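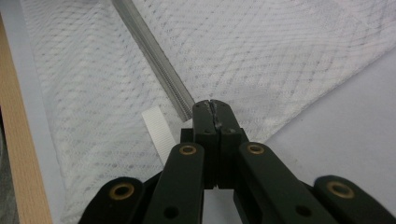 Fig. 1. Two blocks closed against each other, with a narrow seam between them.

Workshop Practice, Unit 6: Joints, gaps and sealing
Handout, March 8, 2022

Reading before the session: Plilach course reader, pages 200 to 213.

1. Flat surfaces

No machined or planed surface is perfectly flat. It has waviness, which can often be found with a straight edge and a lamp, and roughness, which is finer and is felt with a fingernail. When two such surfaces are pressed together they touch only at their high spots. The real area of contact is much smaller than the area you would measure with a ruler.

Pressing harder flattens the high spots and brings new ones into contact. The real area grows with the load.

2. Checking a joint

Clean both faces first. Grit holds a joint open and can mark a soft face for good.

Light test: hold the closed joint in front of a lamp. Light showing through means a gap. No light does not prove that the joint will hold water or air.

Feeler gauge: try the thinnest leaf first and work up. Do not force it. Write down the thickest leaf that goes in and where along the joint it went in.

Marking blue: spread a very thin film on one face, close the joint, open it again and look at where the colour has moved across. Too much blue hides the low areas.

3. Closing the gap

A gasket works by being softer than the faces on either side, so it fills the low areas when the bolts are tightened. Tighten in a cross pattern, in 3 passes.

Sealant fills small gaps but should not be used to pull a bent cover straight.

Lapping removes the high spots with a fine paste. It is slow, and all of the paste has to be washed off afterwards.

4. For next time

Bring your notes from the October practical at Palow, where the pump covers were measured. We will compare the leaf readings with the marks left by the blue. Groups who used the Mackay bench should also bring their surface plate record.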